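Desktop Teardown and Refurbishing Technician (Entry Level)
Hakico Computer Reuse, Hillthorpe

Full time, day shift, hourly pay

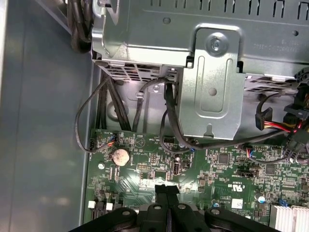 Hakico takes in retired desktop computers from offices, schools and clinics, tests them, and either returns them to working condition or takes them apart for usable components. We are adding technicians to the bench team at our Hillthorpe shop. The work is hands-on and mostly inside the case: drive cages, cabling, boards, power supplies and fans. You do not need a degree or a certificate. You do need to be careful with small screws and patient with tight spaces.

What the job involves

Most of the machines we handle are ordinary business desktops with metal drive cages. A technician opens the case, records the model and asset tag, and removes the storage drives before anything else happens. Drives go straight into the locked bin for wiping or shredding. No machine moves to the next bench with a drive still in it.

After that you will:

Disconnect SATA data and power cables and release the drive cage, without pulling on the wires
Clean out dust and check fans, boards and connectors for damage
Test memory and power supplies and swap out anything that fails
Reinstall the cage, fit a tested drive and route the cables so they stay clear of the fan and the side panel
Sort removed parts into the right bins: steel, boards, cable, mixed plastic
Enter each finished unit in Desska, our inventory system

A technician is expected to know which cable goes where before unplugging it. On models you have not seen before, look at the reference sheet at your bench first. If there is no sheet, ask the bench lead, who will write one up with you.

Current workload

We have a contract with the Nkosi office park to process 400 desktops. At last count 262 were still waiting on the shelves in receiving. New hires will start on this batch. Many of the units are the same model, so it is a good one to learn on. Once the contract is finished you will move to general intake, where every pallet is different.

What we are looking for

Some experience opening up computers, at work or at home
Good close-up vision, with or without glasses, and steady hands
Able to lift 30 pounds and to stand for part of the shift
Able to read and follow written steps in English
Willing to wear a wrist strap and safety glasses at the bench

Helpful but not required: small appliance or electronics repair, warehouse inventory work, soldering. We do very little soldering at present, but there is a station for it.

Hours and pay

The shift starts at 7 a.m. There is a paid morning break and an unpaid lunch. Overtime is offered now and then when a large pickup comes in, and you may turn it down. Starting pay depends on experience and will be given to you in writing before the interview. Health coverage and paid time off begin after your first full month. We supply tools, gloves and glasses. If you prefer your own screwdrivers you may bring them, but they must be marked and they cannot be magnetized.

Training

Your first week is spent beside another technician. You will take apart and rebuild the same model until you can do it without the sheet. After that you get your own bench, and the bench lead checks your finished units before they are logged. Speed comes later. We would much prefer a slow rebuild to a bent connector or a cable pinched under a cage.

The shop

The building is a single floor with level access from the parking lot. It is heated and cooled. There is some noise from the air compressor and the baler in back, and hearing protection is available. The Hillthorpe bus stops across the street. Bench heights can be adjusted, so please tell us if you need a particular setup.

How to apply

Send a resume or a short letter through the jobs page on the Hakico website, or pick up a paper form at the front counter. Tell us what kinds of computers or other equipment you have worked on and what you did to them. A list is fine. We do not need a cover letter in addition.

Applicants we want to meet will be invited to the shop for a short interview and a bench exercise. You will be given a desktop and asked to remove the drive cage and put it back with everything connected as it was. Bench exercise time is paid at the starting rate.

Applications are open through the end of January. We reply to everyone who applies.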